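Leave the Lemon Out
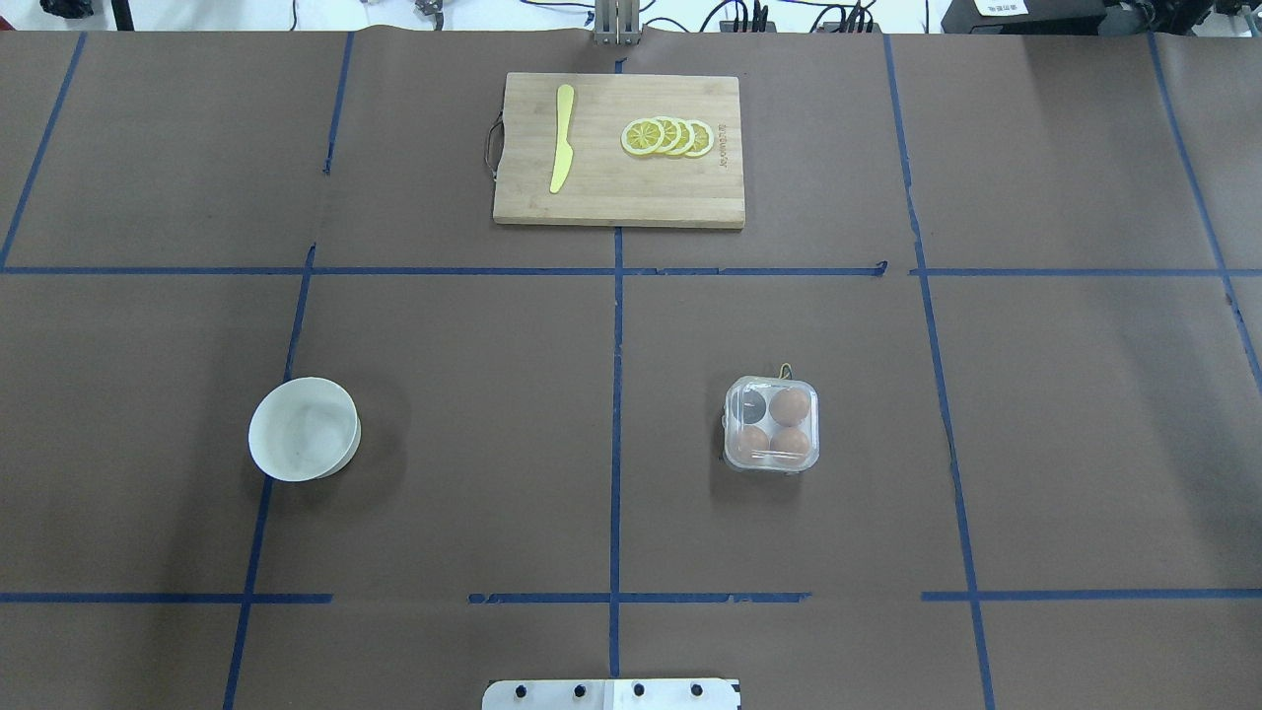 Hiếu Đặng
Contributing writer, food and home

My aunt ran the kitchen at Quan for 19 years and never once put a lemon away. It sat on its board from opening until the last table left, sliced, with the knife next to it, and anyone who walked past used some. I've come around to thinking she was right and the rest of us have been bullied by our refrigerators.

Consider the alternative. You cut four slices, need two, and wrap the others in plastic with the tenderness of a field medic. They go behind the mustard. In May you find them, and they have become something you'd rather not name in front of guests. Last year I paid $56 for a set of Rotby citrus savers, which are small domes in which a lemon may die with dignity.

Four slices on a wooden board, fanned out a little, get eaten. They go in the water, on the fish, over an egg if you're that sort of person (I am). By 7 in the evening there's a rind and a sticky knife, and you wipe both.

My neighbor in Stedadau says this is how you get fruit flies. She owns up to 232 storage containers and can't find a lid for any of them, so I've decided to take my chances with the flies.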